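Breltonis Dual-Arm Workstation: Set-Up and Evaluation Guide
Section 4. Comparing Grippers on Cloth Handling Tasks

4.1 Purpose

This section describes the procedure for comparing two gripper types on the Breltonis dual-arm workstation. It applies to the Hukow metal-fingertip gripper and the Mondik slender-finger gripper. Operators should complete Section 3 (Arm Calibration) before starting.

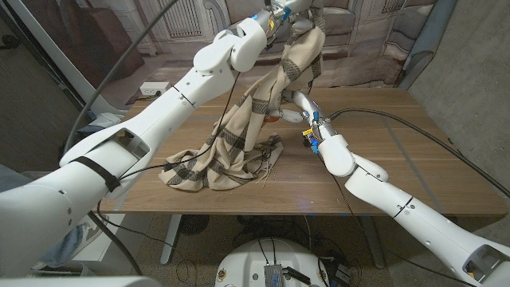
Cloth is the required test material for this comparison. Rigid test blocks show whether a gripper closes with enough force, but they give little information on how the fingers enter a fold, how they hold a single layer, or how cleanly they let go. Results obtained with rigid blocks shall not be entered on the cloth record sheet.

4.2 Before You Begin

Confirm that the following items are at hand:

Both grippers, with their mounting screws
The Botha controller, with the current gripper profiles loaded
One test cloth, hemmed or unhemmed, with a visible stripe or check
Cable ties or straps for the arm cables
The cloth record sheet (Form 281)

A patterned cloth is preferred. The stripes make twisting easy to see in the head camera view, and a plain cloth of one color is often hard to judge when it is bunched.

CAUTION: Switch off arm power at the Botha controller before fitting or removing a gripper. The arms may drop when power is removed. Support each arm by hand until it is at rest.

4.3 Fitting the Grippers

1. Move both arms to the service position and switch off arm power.
2. Fit the first gripper type to the left arm and the second to the right arm. Tighten the mounting screws by hand, then a quarter turn with the supplied key.
3. Connect each gripper cable. Leave enough slack for the wrist to turn through its full range.
4. Secure the cables along the arm. Do not place a strap over a joint.
5. Restore arm power and select the matching profile for each side on the controller.
6. Open and close each gripper fully. If a gripper stops short, the controller shows code 679. Check the profile selection first, then the cable.

NOTE: The controller does not detect the gripper type. An incorrect profile will not always produce a code — the gripper may appear to work normally while closing with the wrong force.

4.4 Lift and Regrasp Test

1. Place the cloth on the table in a loose heap within reach of both arms.
2. Using the left arm, pinch the cloth at any point and raise it until most of it hangs free. Part of the cloth may remain on the table.
3. Hold for 4 seconds. Record any slipping.
4. Bring the right gripper to the hanging cloth at mid-height and enter the folds from the side.
5. Close the right gripper. Record whether it has taken one layer or several.
6. Open the left gripper and record whether the cloth comes away freely or catches on the fingers.
7. Lower the cloth to the table and return both arms to the ready position.
8. Repeat the test with the right arm lifting and the left arm regrasping.

When both directions have been completed, exchange the grippers between the arms and run the full test again. This step separates differences between the grippers from differences between the arms. It may not be omitted, even when the first results appear clear.

CAUTION: Keep hands away from the table while arm power is on. If the cloth snags, press the stop button before attempting to free it.

4.5 Camera View

The head camera should show the table surface, both grippers and the full length of the hanging cloth. A gripper raised too high may leave the camera view. Where this occurs, reduce the lift height in the test settings and leave the camera mount as calibrated. Moving the mount requires a repeat of Section 3.

During the regrasp, the cloth may hide one or both fingertips. Hidden fingertips are not a fault. Judge the grasp after the arms have moved apart — the position of the fingers can then be confirmed.

4.6 Loose Threads

Unhemmed cloth sheds threads, and these can wind around the finger joints. Inspect both grippers after each test and remove threads with tweezers while arm power is off. Replace the cloth when an edge has frayed enough to affect the grasp, and note the change on Form 281.

4.7 Recording Results

Enter the gripper type, arm, controller profile and lift height for every test. Unsuccessful tests are to be recorded in the same manner as successful ones. A test stopped by the operator is entered as "stopped," with the step number at which it ended.

Forward completed sheets with the controller log. For fingertip replacement and force adjustment, refer to Section 5.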